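The Bean Situation, Week Whatever

Filed under: dinner, sort of. 26 Apr 2020
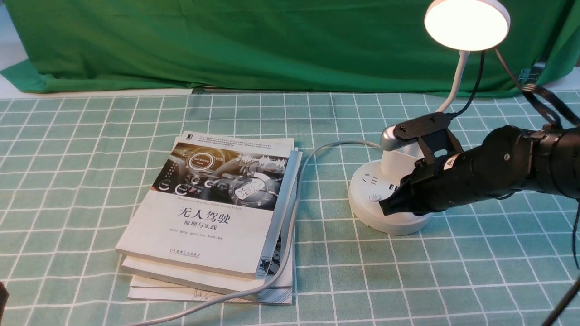
Do you have to soak dried beans overnight before you cook them?

Most of them cook fine without it, they just take longer. The exception I'd never skip is red kidney beans, which need a good soak and then a hard boil, because undercooked ones can make you properly sick.

I bring this up as the owner of a large sack of Bakberg navy beans, bought in a moment of weakness at the Prendergast market when the shelves had beans, birdseed and very little else. I have never wanted navy beans in my life. I now plan my mornings for them.

My first pot went on at 3 in the afternoon with no soak and plenty of confidence. We ate at 8. They were good, in the way that anything is good at 8 when you've been smelling onions since lunch.

What I do now: beans in the big Idex pot, cold water well over the top, half an onion, 2 bay leaves, a glug of olive oil and more salt than feels polite. Yes, salt at the start. My grandmother swore it made the skins tough, and she was right about a lot of things (my first boyfriend, for one), but my beans come out soft and taste like something. The tomatoes wait until the end. I put them in early once and chewed my way through dinner.

Low heat, lid tilted, and top up the water when you remember. Start tasting after an hour or so and eat several, since one soft bean proves nothing about its neighbors.

Kylie Bright, who reads this blog and has opinions, wrote in to say I should be adding a Parmesan rind. I did, and she's right, and I expect I'll be hearing about it well into May.

Leftovers go on toast with a fried egg. After that it's soup. After that I tell the family it's a "dip," and they look at me, and we eat it with the last of the crackers.

Still a lot of sack to go. If you have a bean cookie recipe, please keep it to yourself.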